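3.2 Snack purchases and the hour of the day

Purchases of packaged snacks were recorded at two kiosks run by the Lunach chain, one next to a bus station and one inside an office building. The record covers 3,073 sales made in May. Each entry lists the product, the price paid and the time of sale to the nearest minute. Sales of drinks were left out, as were sales in which a snack was given away as part of a meal offer.

The two sites differ more than we expected. At the bus station, sales rise early, stay level through the late morning and rise again when the evening services leave. At the office kiosk there is one clear peak in the middle of the afternoon. Kovalchuk and Vergara found a similar afternoon peak in their study of staff canteens, but they worked with daily totals and could not place it within the day.

Small packets were the main item at both sites. Buyers at the office kiosk tended to choose the same product again and again, while buyers at the station spread their choices over a wider range. Figure 2 shows a red snack packet.

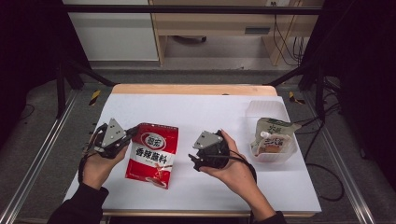 Figure 2. Tabletop with a red snack packet.

Price seems to matter less than the time of day. When the office kiosk raised the price of its small packets in the third week, afternoon sales fell for two days and then went back to their earlier level. Morning sales, which were low to begin with, did not recover before the end of the month. We read this as a sign that the afternoon purchase is a habit for many buyers - one that a small change in price does not break.

To check this reading, Yeon and Palacios interviewed 22 regular customers of the office kiosk. Most said they went down at a fixed time, often with a coworker, and decided what to buy only when they reached the counter. Several could not say what they had paid the day before. The interviews were short and were held at the kiosk itself, so the answers may lean toward people who were not in a hurry.

There are limits to what the sales record can show. It does not identify buyers, so a person who buys twice in one day appears as two separate sales. It also says nothing about when the snack was eaten. The diary study in Section 4 was set up to deal with both points.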